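Thoa Khương
25 March 2023

Thread on Halim, the novel I finished last night. Notes on structure first, then the translation. Spoilers are limited to Part One.

12 replies · 41 shares

The book follows a land surveyor sent to Clistmont, a river town due to be flooded for a reservoir. His job is to record every building before the water arrives. The title is his surname. His first name is withheld for 300 pages, then given once, in a subordinate clause.

The narration is close third person, past tense, with one exception. The survey entries are in present tense and have no grammatical subject. "Wall, north. Brick to shoulder height. Door absent." The entries get longer as the prose chapters get shorter. By the end of Part Two they are close to equal in length.

Part One has 3 strands: the survey, the letters to the ministry, and the dispute over the ferry license. The ferry strand is the weakest. It has a clear legal premise and the author drops it for most of the middle, then settles it in a conversation that happens offstage.

5 replies · 18 shares
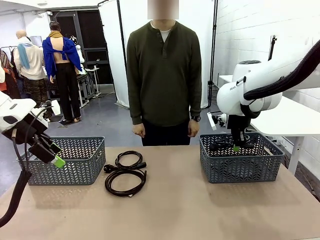 On the inventories, which most reviews I have read treat as padding. They carry the plot. Halim lists household goods for compensation, and the order of the list tells you where he is standing and what he prefers to leave for last. The method is easy to test on any tabletop. Take two gray baskets with a coiled black cable between them: go left to right and you write basket, cable, basket. Go by kind and you write two baskets, one cable, and the fact that the cable lay between them is gone. Halim starts the book listing by position. After the schoolhouse chapter he lists by kind. The text never comments on the change.

It matters in the ferry house, where a by-kind list hides that one bed has been moved into the kitchen. A reader who has been keeping track of the earlier entries can work it out. The ministry cannot, and pays accordingly.

9 replies · 27 shares

Translation. This is Khang Hoàng's second book in English for Nimness, and the syntax is tighter than in the first. Survey entries are kept as fragments throughout. The ministry letters use a stiff passive that stays readable. I would question the decision to render all units in feet in the dialogue and meters in the entries, but it is applied consistently.

There is one slip that I noticed. The ferryman's sister is "older" in chapter 4 and "younger" in the funeral chapter. I don't have the original, so I can't say whose error it is.

The pacing is uneven. The flood itself takes around 3 pages. The hearing before it takes a full chapter, most of it procedural, and I thought that chapter was the best thing in the book — the examiner reads Halim's own entries back to him and asks what each omitted word was.

2 replies · 11 shares

Comparison with Sivano, the author's earlier novel: same interest in paperwork, less control. Sivano puts its documents in an appendix, where they can be skipped. In Halim they sit in the chapters and cannot be. If you have read neither, start with Halim.

Edition notes. Paperback, no introduction, a short glossary of river terms at the back. The map on the endpapers shows Clistmont after the flooding, so don't study it before Part Two. A hardcover is listed for June with a translator's afterword. I will add to this thread if the afterword says anything about the sister.

7 replies · 15 shares

Recent threads
Reading Sivano with the appendix first
Maps in novels: when they give away the ending
Unnamed narrators, a partial list
Epistolary chapters and the passive voice

Back to top · Contact · © Thoa Khương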